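Grativard opens bookings for its wardrobe help service in Skumstead

Mar 1, 2021

Anyone who has ever stood in front of a heap of clean clothes at the end of a long day and quietly closed the bedroom door on it will have some sympathy for Botond Kerekes, who says he started thinking about a robot for the job while looking for a matching pair of socks. His company, Grativard, has now opened bookings in Skumstead for a service it calls Ludach, which brings a walking two-armed robot to your home for a month and lets it loose (gently, and with a technician on call) on the coats, jackets and shirts.

Ludach isn't for sale, at least for now. Households sign up for four weeks at a price of $1,509, which covers delivery, setting up, two visits from a technician and collection at the end. A shorter trial of a single week costs $458, and if you decide to carry on, that amount comes off the full price. Grativard did look at selling the machines outright, Mr. Kerekes told us over a very good cup of tea, but people kept asking what would happen when something went wrong, and he thought that was a fair thing to ask.

The robot's work is confined to clothing for the time being. It picks up a garment from a bed or a chair, finds the collar or shoulders, and brings it over to a rack or an open wardrobe. Coats and jackets are its strong suit. Knitwear is slower going, and anything with a lot of thin straps is still on the list of things customers are asked to look after themselves. It doesn't iron, and it doesn't do the washing, though you can imagine how many times the company has been asked!

Tibor Gál, who looks after the training side, has spent most of the winter in bedrooms of one sort or another. By the end of February his team had logged 3,579 garments handled, and he remembers a fair few of them. Raincoats were a particular trouble in the early weeks, he said, because the cloth is slippery and light and won't hold its shape the way a heavier jacket does, so the robot would get hold of a sleeve when it wanted a collar. He is fond of raincoats now, or says he is.
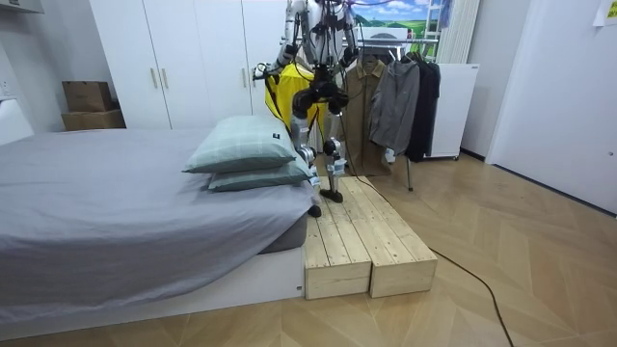

Ludach at work with a yellow garment beside a rack of jackets. Photo: Grativard

The first customers will be in the older part of town near Erdős Lane, where the houses are close enough together that one technician can look in on several of them in an afternoon. That does bring its own headaches. Older bedrooms tend to be narrow, the beds are often higher than the robot likes, and there is usually a good deal stored on top of and underneath everything. Someone from Grativard will come by before delivery to measure up, and you'll be asked to keep a clear path between the bed and wherever the clothes are going, and to shut pets out of the room while it's working.

We asked about speed, as I expect most readers would. A practised person will hang up a jacket well before Ludach does, and Mr. Gál made no bones about it. He sees the service suiting people who have sore shoulders or trouble reaching, and families who would happily let it potter away while they get supper on. Noise has been brought down since the autumn as well, though he wouldn't recommend running it next door to a sleeping baby.

Grativard has set aside $3,000 to help cover trial weeks for people who find dressing and tidying hard because of injury or arthritis. The application is a one-page form, and a note from a doctor isn't needed. Mr. Kerekes said he would like to see that money used up by summer and would be glad to have the awkward conversation about finding more.

Bookings are open now through the Grativard office in Skumstead, in person or by telephone. Full four-week stays begin once the first round of trial weeks is finished, and the home visit to measure the room is free whether or not you go ahead.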